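Avis sur les blocs Pellum (coffret deux couleurs), après dix mois d'usage

Note : 4 sur 5

J'ai acheté le coffret Pellum au mois de février, sur le site de la boutique Drirkell. Je précise tout de suite que le français n'est pas ma langue maternelle, donc je demande pardon pour les phrases un peu raides. J'ai voulu écrire cet avis parce que, au moment de choisir, je n'ai trouvé que des commentaires de trois mots, du genre « très bien » ou « couleurs jolies », et cela ne m'a pas aidé beaucoup.

Le coffret contient des blocs rectangulaires allongés, tous de la même forme, en deux couleurs : un brun qui tire vers le rouge et un vert foncé. Il n'y a pas de cubes, pas de triangles, pas de petites arches. Si vous cherchez un jeu pour construire un château avec des tours, prenez autre chose. Moi je cherchais des pièces simples pour trier, aligner, empiler, mélanger et recommencer, et pour cet usage le choix d'une seule forme me semble juste.

La livraison a pris sept jours. Le carton était bien fermé, mais à l'intérieur les blocs voyagent sans séparation, et deux pièces avaient un angle un peu écrasé. J'ai écrit au service client de Drirkell et une personne m'a répondu le lendemain, très poliment, en proposant d'envoyer deux pièces neuves. Elles sont arrivées sans frais. Je donne donc un bon point au magasin et un point moins bon à l'emballage.

Les couleurs. Sur le site, le vert paraît assez vif. En réalité il est sombre, presque un vert de bouteille. Le brun rougeâtre est plus proche de la photo du vendeur. En plein jour on distingue les deux sans effort. Le soir, avec une lampe à lumière jaune, mon amie Josée Penner, qui voit mal certaines teintes, les confond de temps en temps — elle les a triés à ma table pendant une soirée et elle devait parfois les rapprocher de ses yeux. J'aurais préféré un vert plus clair, ou bien un jaune.

Pour le rangement, Pellum vend une boîte à part, que je trouve trop chère pour ce qu'elle est. J'utilise un bac en carton gris, avec les parois intérieures inclinées. C'est une solution que je recommande : un bloc qui touche la paroi redescend souvent vers le fond, et la main entre facilement de tous les côtés. Le bac est posé sur une table en bois clair et les blocs restent dedans toute la journée.

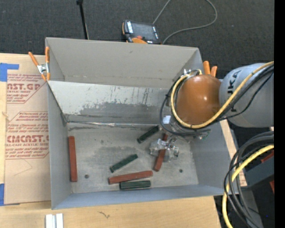 Trois blocs bruns et trois verts dans le bac gris.

Le défaut du carton, c'est qu'il vieillit. La paroi du fond a pris des traces gris foncé et des rayures, et une poussière pâle se dépose sur le fond du bac. Un chiffon sec suffit pour la poussière. Les rayures, elles, restent. J'ai essayé une gomme blanche, sans grand résultat, et j'ai arrêté parce que la surface commençait à pelucher. Si l'aspect est important pour vous, il vaut mieux un bac en plastique, par exemple le modèle bas de chez Birneo, que j'ai eu en main chez un collègue. Il est plus facile à laver, mais il fait beaucoup plus de bruit quand on y verse les blocs.

Je reviens aux blocs. La surface est agréable et la prise est bonne, même quand une pièce est posée de travers contre une autre. Les arêtes sont nettes, peut-être un peu trop pour un enfant très jeune. Debout sur le petit côté, un bloc tient bien sur une table plate. À plat, on peut faire une pile assez haute avant qu'elle penche. Les dimensions sont régulières d'une pièce à l'autre, je n'ai pas trouvé de bloc qui boite.

J'ai comparé avec le coffret Paiva, que possède Wafula Koech, mon voisin de palier. Le Paiva offre plus de couleurs et un sac de toile, mais ses blocs sont plus courts et plus légers, et je les trouve moins stables. Wafula pense le contraire : il dit que les miens sont ennuyeux et que ses neveux ne les toucheraient pas cinq minutes. Il a peut-être raison pour les neveux. Pour un adulte qui aime trier tranquillement, ou pour un atelier de motricité, je garde les Pellum.

Un mot sur la notice. Elle est imprimée sur une feuille pliée, en caractères minuscules, et la version française est une traduction faible (je me permets de le dire, moi qui fais aussi des fautes). On y propose des suites de couleurs à reproduire. Les premières sont trop faciles et les dernières ne sont pas expliquées. Je l'ai rangée dans un tiroir et je ne l'ai plus sortie.

Points positifs : forme régulière, bonne tenue en main, stabilité, service après-vente rapide.
Points négatifs : emballage sans protection, vert trop sombre le soir, boîte de rangement vendue à part, notice médiocre.

Est-ce que je rachèterais ce coffret ? Oui, et d'ailleurs je pense en commander un deuxième, si la marque se décide à proposer une troisième couleur. J'ai posé la question à Pellum par leur formulaire et j'attends encore la réponse.

Avis mis à jour le 30 décembre : le brun n'a pas pâli, le vert non plus. Un des blocs remplacés a maintenant une petite marque sur le côté, après une chute sur le carrelage.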